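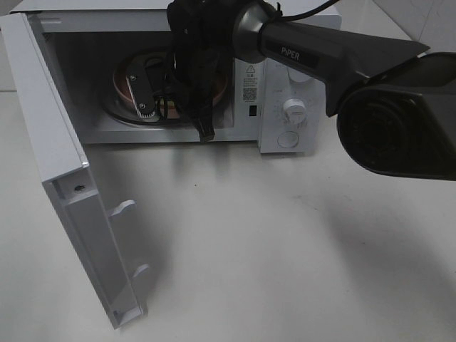
I have now owned the Haltano countertop microwave since February, long enough to have forgiven it for several things and to have built up a fresh list. It replaced a machine with 700 watts and a touch panel that wanted to know what species of potato I was cooking. The Haltano doesn't ask. It's white, it's small, and it swings its door open to the left on the kind of stout hooked latches I remember from my parents' kitchen. You can judge a microwave by those hooks, in my view. If they're flimsy, you'll be holding the door shut with your hip within a year.

I bought it on the advice of Kwadwo Quartey, who runs the secondhand counter at Hastwood and has never steered me toward anything with a clock on it. This was the main attraction. My old one blinked 12:00 at me for 5 years and I never once felt welcome.

**The controls.** Two knobs and a button. The top knob is power, the bottom knob is time, the button opens the door. The printing around the top knob is in Chinese, which I don't read, so my first week was spent finding the settings by ruining oatmeal. I put a dot of nail polish at the spot where soup comes out right and haven't moved the knob much since.

The timer is less charming. Anything under two minutes is guesswork. You twist past where you want to be, twist back, and hope. Butter goes from brick to puddle with very little in between, and I've learned to stand there and watch.
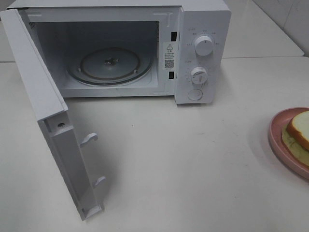

Cleaning is where it wins me back. The inside is pale and plain, so you see every splash of marinara, and you'll wipe it up out of shame. The turntable lifts straight out and fits in my sink flat, something the old one never managed. Do seat it properly on the hub when it goes back in. I didn't, one morning, and it ground around in there like a coffee mill.

Size is the real catch. A dinner plate fits. A dinner plate with ambitions does not. My brother-in-law Ebenezer tried to reheat a casserole in the long dish and ended up eating it in installments.

The door also needs more room on the left than you'd think. Mine sat against the wall for a day, opening just wide enough to admit a mug and my regrets, before I swapped it with the toaster.

**Would I buy it again?** Yes, grumbling. If you cook actual meals in a microwave, look for something bigger. If you reheat coffee twice a day and would like to be left alone while you do it, get this one and some nail polish.

Four stars. The missing one is for the butter.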